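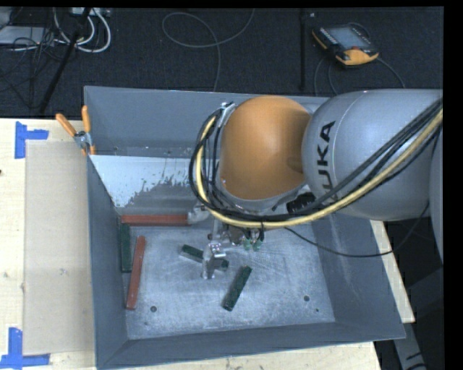

Mieke Nijs asks whether bare metal totes ruin the finish on painted bar stock, and whether a liner is worth the money.

Short answer: depends on drop height. Under 2 inches I see no marks. At 11, the corners chip.

Floor scratches matter less than grit. Wipe the bin out every 200 parts.

Liners: tried the Plakby felt in October. It holds chips and oil. Pulled it after 3 shifts.

Sloped walls help more. Bars slide to the base and stop leaning on the rim.

Next up is the Szulc rubber mat, cut to fit the floor only.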